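Cable Strain Relief in Moving Installations
Term project report, Group 7
Fumiko Nagano, Junpei Tsuji, Denise Naylor
Supervisor: Takumi Morikawa

2. Method

Three jacket materials were compared: PVC, polyurethane and silicone. Samples were cut to 300 mm and clamped at one end. The free end was bent through a half turn by a crank and returned. One bend and return was logged as a single cycle. Conductor resistance was read with a bench meter after each block of cycles.

3. Results

The first PVC sample showed an open conductor at 1,213 cycles. The break was inside the jacket, directly at the clamp edge, and could not be seen from outside. Polyurethane and silicone samples completed the test with no change in resistance. The silicone jacket was scuffed where it touched the clamp.

Adding a rubber sleeve at the clamp moved the tightest point of the bend away from the edge. The PVC test was repeated with the sleeve and no break was recorded before the rig was stopped.

4. Discussion

Clamp shape had more effect than we expected in the proposal. A free loop between two tie points spreads the bend over a longer length. 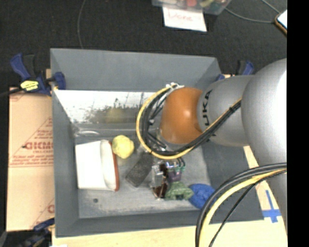
Figure 3. Yellow and black cables looped around an arm joint, tied at the wrist segment.

Loop length was not varied in this project. Temperature was not controlled, and the crank speed drifted during longer runs.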